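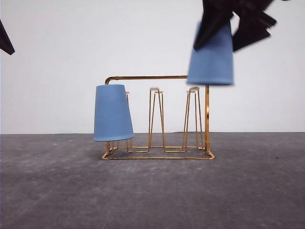 Descaling notes, March

The kettle takes 8 minutes to boil a full load, so I ran citric acid through it again. Dose was two spoons per liter.

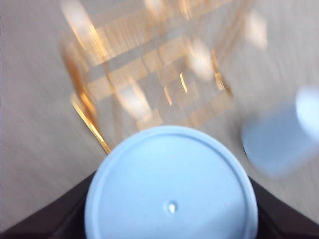 Does vinegar work as well? It dissolves the scale more slowly and the smell lingers.

Rinse twice, then boil once and discard. 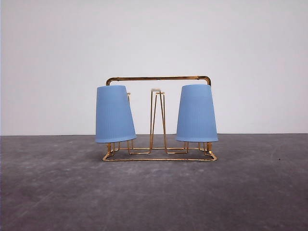 Filter jug

The Vovevora cartridge is rated for 10 weeks. Mine lasted until June.

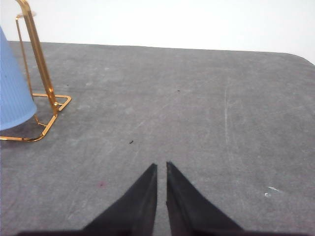

Kristine Navarro: Our water is harder than yours and I change the cartridge at week 8.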